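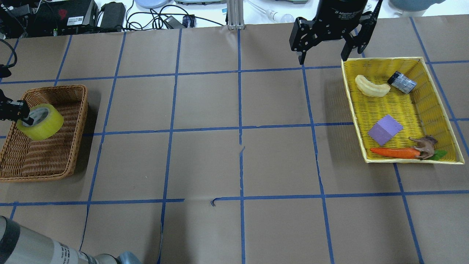 Two arms, two baskets and a whole lot of blue tape.

Workshop > Bench Tips > Sharing Space With Machines

I've been sorting returns at our little place in Nelalthorpe long enough to have strong feelings about bins, and now that the arms do the picking my day looks pretty different! I used to grab and toss. These days I lay things out, watch, and fix whatever the arms can't. So these are my tips for anybody whose bench is about to get a robot on it.

Tape a grid down first. Painter's tape on kraft paper is cheap, it pulls up clean, and you can say "basket goes one square left" across the room without anybody squinting. Press the ends down with your thumbnail and go over them again after lunch, they love to curl.
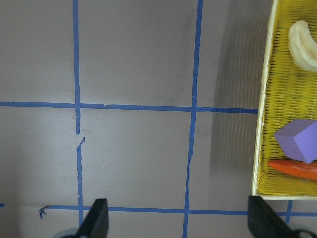 Pick baskets with a pale rim if you can find them. I used to buy whatever was on sale (sorry, Serra, I know you kept the receipts), but a light edge is so much easier to line up with a strip of tape when you're setting out the next batch. And soft things like foam blocks are great for practice runs, because a bad squeeze doesn't cost you anything.

Keep the pendants where your hand falls on them. Ours live on the side bench with the red stop buttons clear, and no coffee goes on that bench after 2, when I get clumsy. Learn that button before you learn anything else! Cables go down the edge, scissors get put back.

The bigger change is the people part. My wrists feel better, I'll say that. I also talk less with the others, what with everyone minding their own table, so we started taking our break together again in December. Ask for that early, and ask who gets trained on the pendant, too. It shouldn't only be the new hires.
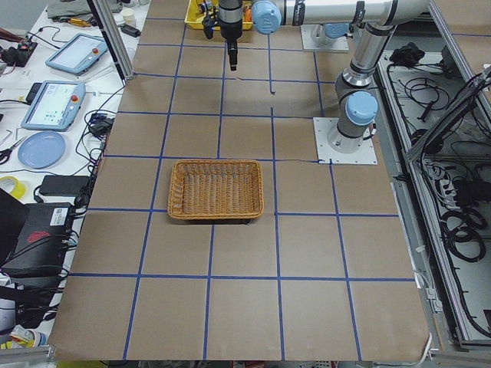
Barrett Ostrowski wrote in that his shop in Istport did it the other way around: they trained the oldest hands first, all 31 of them, and the young ones learned by standing next to them. He says the grumbling stopped in around 5 weeks, and he'd still like his old stool back.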